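4.2 Demonstration collection
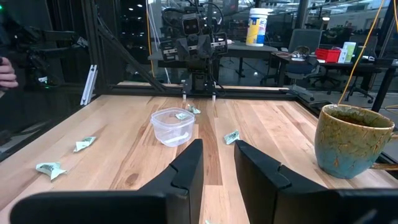 Figure 3. Wrist view during the wrapper-clearing task. The operator works from this view and a second one while guiding the grippers by remote control.

4.2.1 Task and workspace

The clearing task asks the robot to pick crumpled sweet wrappers off a wooden tabletop and place them in a clear plastic container. We chose wrappers because they deform when grasped and rarely come to rest in the same shape twice. A wrapper twisted into a bow can be taken from almost any side, whereas a flattened one has to be pinched at a fold. Household items such as the mug in Figure 3 are left on the table as obstacles and must not be touched. A demonstration in which one was moved was discarded.

Wrappers were dropped by hand before each demonstration and their positions were not measured. A wrapper that came to rest on the rim of the container was left there and treated as not yet placed. This choice matters for the results in Section 5, as rim cases account for most of the disagreement between our two labellers.

4.2.2 Remote control

All demonstrations were recorded with the Gelley control interface, in which the operator moves a pair of hand-held leader arms and the robot follows joint by joint. No force is fed back to the operator. Operators therefore judged contact by eye, chiefly from the wrist view, where the tips of the black gripper fingers enter from the bottom of the picture. When the fingers close on a thin object the object itself is often hidden, and operators learned to watch for movement of the loose ends instead.

Suqin Ding and Jhonatan Ayala gave the remote demonstrations. Each practised until they could clear the table without a dropped wrapper, and practice runs were not kept. In total 1790 demonstrations were retained. Pauses at the start and end were trimmed, but pauses in the middle were kept - they tend to fall just before a difficult grasp, and removing them made the recorded motion jerky.

4.2.3 Hand guiding

For comparison, a smaller set of 39 demonstrations was given by hand guiding. The arm was placed in a low-stiffness mode and Kaiwen Wan moved it directly by the wrist. Grasps made this way were more direct, with fewer corrections near the table. The drawback is that the demonstrator's hand and forearm enter the camera views. We did not mask them, and the hand-guided set is used only to fit the grasp approach angle, for which the joint readings are sufficient.

4.2.4 Labelling

Guilan Jiang and Poonam Awasthi marked the start and end of every grasp in the remote set, working separately. Where their marks differed by more than 2 frames the clip was reviewed by both and a single value agreed. Failed grasps followed by a successful retry were kept and labelled as such. Policies trained for 4000 steps without these retries tended to close the fingers on bare wood and then carry on to the container with nothing held. The same fault appeared, less often, when retries were included but left unlabelled.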